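Folding club, week whatever it is now

I said I'd write more about the robotics club this term and then didn't, so you're getting a long one. Put the kettle on.

Our team is called Haltero (Nhung Doãn picked the name and the rest of us were too slow to object) and we've got until June to teach an arm to fold laundry. Proper laundry, the creased sort that comes out of a real drawer. Before the arm gets a go, though, we have to show it how, and that means people doing the folding with a gripper in each hand, over and over, while everything gets recorded. The target is 500 good folds. On Friday we did 80, which is our best evening so far by miles!

The first few sessions were all done on a table, and our folds were getting lovely and neat, and then Nhung pointed out that plenty of people fold their washing on the bed. So we've started doing beds as well. It's so much harder — a mattress gives when you push on it, the sheet wrinkles up, and you end up chasing your own creases about.

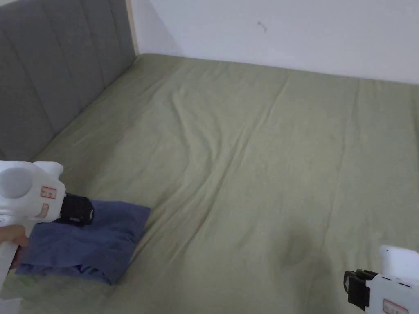 Left gripper on the blue cloth, right one over the sheet.

My left hand is hopeless, by the way. I can pinch a corner with the right one nearly every time, but the left keeps landing flat on the cloth and I have to lift off and try again. Nhung does it as if she was born with grippers on. She says to look at the corner you want and forget about your hands, which is what my driving instructor used to say about lamp posts, and I failed that test twice.

We throw a fold away if it takes too long or if somebody lets go halfway. There was a bit of an argument about whether a wonky fold should count. I say yes, my own T-shirts are wonky and I wear them. We've agreed to keep the wonky ones in their own folder and try training with and without.

Next session starts at 5 and I'm bringing pillowcases, so wish me luck. If anyone reading has old tea towels going spare, we'd love 10 or so, any colour, stains no problem. Leave a comment and I'll come and fetch them.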